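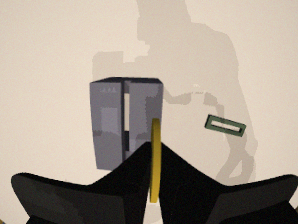
Murance (game)

Murance is a side-scrolling action platformer by the two-person studio Tjoa, and this is my page on it for the wiki. I've been poking at the thing for years, so expect a bit of rambling between the facts!

Overview

You play as Cillum, a courier who can swap between two suits of armor, light and heavy. The light suit jumps higher and dashes in midair, the heavy one can stand on spikes and shove blocks around. There are 27 stages (I still haven't cleared the last one without getting hit) and most of them have at least one route you can only reach by swapping suits in the middle of a jump. It sounds fiddly and it is, for the first hour or so, and then your thumbs get it and you feel like a genius.

Development

Anjani Sembiring did the programming and stage design, and Zahira Harahap did all the character art and the music. The first version was a 17-room demo called Jiltach, which you can still find if you dig through old forum threads. Cillum had a cape back then. Harahap dropped it because every single animation needed extra drawings for the cloth, and she was already redoing the dash for the fourth time. I miss the cape a little, I'll admit it.

The name Jiltach got moved over to the first boss, the big crab-legged one guarding the harbor gate. So if you see an older post complaining that "Jiltach is too short," they mean the demo. The boss fight goes on forever.

Bosses

Every boss has a weak phase for each suit, and you can finish any of them with just one suit if you're stubborn. Jiltach takes 90 points of damage on normal, and the heavy suit's charged punch does the most per hit, but you have to be standing under him to land it... good luck with that. The Lamplighter in stage 12 is my favorite design in the whole game. He starts out tiny, way smaller than Cillum, and his shadow on the back wall is the part that hurts you. I spent a whole Wednesday evening swinging at the wrong one.

Scoring

Scores carry over between stages, which is unusual for this kind of game. My best run through the harbor section is 1347, and I was very proud of it until I saw what the speedrunners get. Coins don't count toward the total, only enemies and time left on the clock. Older guides say otherwise, and they're going by the demo rules.

Versions

The September patch added a practice mode, remappable buttons and a fix for the elevator in stage 9, which used to drop you through the floor if you swapped suits on the top step. Some players want the old elevator back for the shortcut (me too!). Practice mode doesn't save scores, so write yours down.

See also

Jiltach (demo)
Jiltach (boss)
Cillum
List of Murance stages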